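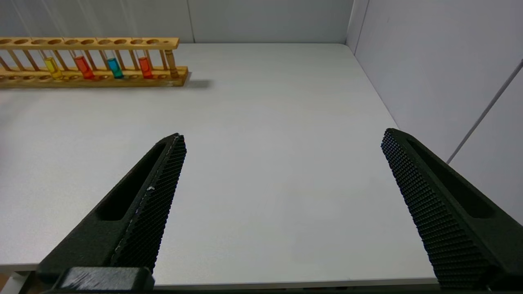 3.2 Storage of tubes between readings. Racks at the two teaching laboratories, Gasen and MacRitchie, were placed on a pale, matte surface so that differences in hue could be judged by eye without a backing card. The wooden rack in Figure 3 stands near the far edge of a white tabletop and holds five tubes, four of them with brightly colored liquid. Partial filling of this kind was common in both rooms and was not treated as an error. Tubes were scored in place — lifting them changed the apparent depth of color — and each was compared with the Iveck chart by one reader. Of 100 readings taken in January, 11 were repeated after the reader recorded two adjacent chart values. The repeats were made from the same seat, under the same ceiling light.

Comments (2)

skorkari: Was the chart laid flat or propped up? Ours reads darker when it is upright.

Ida Tiedemann: Flat, to the left of the rack. We tried it upright in January and saw the same shift, so those readings were left out.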